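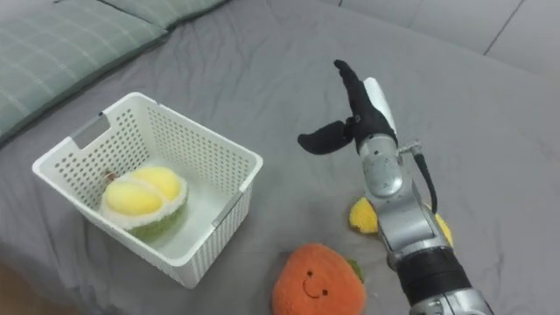 Sheets, and how to stop fighting them

Home Kitchen Laundry Bedroom Workshop Letters

By Amna Orakzai
31/10/2024
5 min read

I have been making beds for most of my life and was well into my forties before I got any good at it. My mother could put a flat sheet on a double bed in the time it takes me to find the label. What follows is what I've picked up since, mostly by doing it wrong, with some help from readers who write in to tell me so.

Finding the long side

The fitted sheet goes on sideways the first time. This is a law, and it applies to everyone except hotel staff. Take a laundry marker and put a small dot inside the elastic at the bottom right corner of every fitted sheet you own. Dot goes by the right foot. It takes a minute per sheet and you will feel smug about it for years.

If the sheet is dark, use a couple of stitches in pale thread. My first attempt was a safety pin. I don't recommend the safety pin.

Thread count

My best sheets, according to the package, have a thread count of 561. I would love to know who decided on the one. They are nice sheets. So is the plain cotton pair I bought at the market in Gristasthorpe for the price of a sandwich, which has no thread count anybody will admit to and has outlasted two sets from the department store. Hold a single layer up to a window before you buy. If you can make out the shape of the window frame very clearly, the cloth is thin, and your toes will be through it by spring.

Washing

Wash sheets by themselves. A duvet cover in with the socks will swallow the socks, then wrap itself around them so tightly that they come out as they went in, only warmer. Button or snap the cover shut first. I know you don't. I didn't either.

Use less detergent than you think. I switched to Clollurow powder a while back and halved the scoop, and the towels stopped feeling like cardboard. Too much soap stays in the cloth and turns gray sheets a sort of tired, chalky gray, and it turns white ones the same color, so at least they match.

Pillowcases get turned inside out. The corners collect a felt of lint that would make a decent mouse's nest.

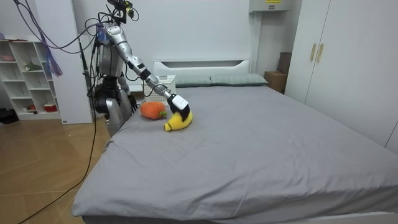 Stuffed animals need a wash more often than their owners will agree to. Check the seams and the care tag, put them in a zipped pillowcase, and run them on cool and gentle. Squeeze them in a towel afterward and let them dry somewhere airy. Do it during school hours. Anything with a battery box, glued-on eyes or a crunchy interior gets a damp cloth and a stern talk.

If one smells musty and can't be washed, shut it in a bag with a few spoonfuls of baking soda overnight, shake it outdoors, and brush out what's left. Shake it well. I once gave a rabbit back too early and it puffed smoke at bedtime for a week.

Folding the fitted sheet

A reader signing off as Yousafzai sent me a two-page letter on this in July, with diagrams. I have tried the method and here is the version that survived contact with my kitchen table:

1. Put your hands into two corners on the same short side, with the sheet inside out.
2. Bring your hands together and flip one corner over the other, so one is tucked inside its neighbor.
3. Do the same with the remaining pair, then tuck that pair into the first.
4. Lay it flat, fold the curved edges in to make something like a rectangle, and fold in thirds both ways.

You can also roll it up and stuff it in its own pillowcase. The whole set stays together, the closet door shuts, and Yousafzai need never hear of it.

Lint, hair and crumbs

A slightly damp rubber glove, dragged toward you in short strokes, beats every sticky roller I've bought, including the Padero one with the handle that fell off. Start at the pillow end. Crumbs want the vacuum with the upholstery nozzle, after which you may ask who was eating toast in there.

Creases

I don't iron sheets. If guests are coming, I make the bed while the sheets still have a trace of damp in them, pull everything tight, and leave the top turned down with a window open until they're properly dry. A spray bottle of plain water does the same job on a bed that's already made. Spritz, smooth with the flat of your hand, and keep the cat out of the room until it dries.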